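3.2 Collecting the demonstrations

All demonstrations in the Ikau set were given at the Mornell site, on one table, with the same small group of household objects. An operator showed the task in one of two ways: by hand, holding the wrist of the arm and leading it through the motion, or by remote control, using a hand-held controller and the Gumitz software. Both ways write the same record, consisting of joint angles, finger opening and the camera streams. Altogether 16 operators gave 1683 demonstrations. Each operator was allowed a short practice period on both methods, which was not recorded.

The cloth task was the hardest of the set to show well. A carton or a bowl has a shape that the operator can aim for. A cloth changes shape as soon as the fingers press on it, and the operator has to judge how much of it lies between them before closing. In remote control this judgement is made by eye alone. We asked operators to lower the fingers until they met the cloth, pause, and only then close. The pause leaves a short flat section in the record of wrist height, and we use it in Section 3.4 to split each demonstration into parts.
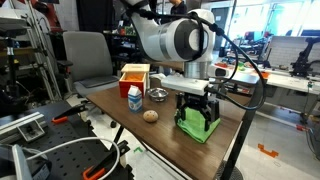 3.3 Views given to the operator and to the policy

Two kinds of view were recorded. The fixed cameras look across the table and show the arm, the objects and the space around them. The wrist camera looks past the fingers and moves with them. Operators using remote control could switch between the views at any time, and the switch itself was logged.

Most operators began with a fixed view for the approach and changed to the wrist view near the cloth. The wrist view gives a close look at the folds, but the fingers cover part of the target during the last part of the descent, and other objects near the fingers may be partly hidden behind them. For this reason the policy was trained on both kinds of view. We also tested a version trained on the wrist view only, reported in Section 5.

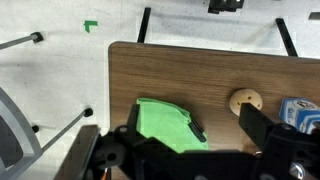

Edin Mladenović has argued that an operator who can see more than the policy will, without meaning to, show motions that the policy has no means of explaining. We take this point seriously. When the operator leads the arm by hand, he or she sees the table directly, and no log can tell us what was looked at. Demonstrations given by hand are therefore marked as such in the data and can be left out of training with a single setting.

3.4 Splitting and trimming

Each demonstration of the cloth task was split into approach, contact, grasp and lift. The approach starts with the first motion of the wrist and ends when the fingers are above the cloth (Figure 3). Idle time before the first motion was removed. We did not smooth the operators' paths, even where the hand had clearly hesitated, as the pauses before contact carry information about where care is needed. 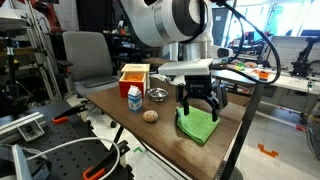 Figure 3. Open fingers above the folded green cloth.

Trimming was done by a script and then checked by a second person, who saw the fixed view and the curve of wrist height side by side. Where the script and the checker disagreed on the start of contact, the checker's mark was kept. Demonstrations in which the pause was missing were not thrown away; they were labelled and used for the approach part only.

3.5 Placement of objects

Objects were put back by hand between demonstrations, following a printed plan drawn by the Zupan layout tool. The plan gives a region for each object and leaves its turn free. The cloth was folded afresh each time, loosely, without any attempt to match the last fold. Tests of the arm moving clear of the bowl and carton used the same plan, so that differences between tasks would not come from the layout.
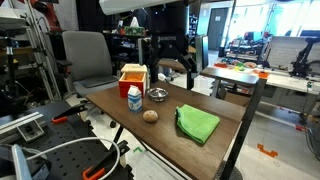

One reader of a draft asked whether a plan of this kind makes the task too easy, given that a policy could learn the regions and pay little attention to the objects themselves. To check this we held back two regions for the cloth during training and used them only for testing. The results, split by method of demonstration, are given in Section 5.2.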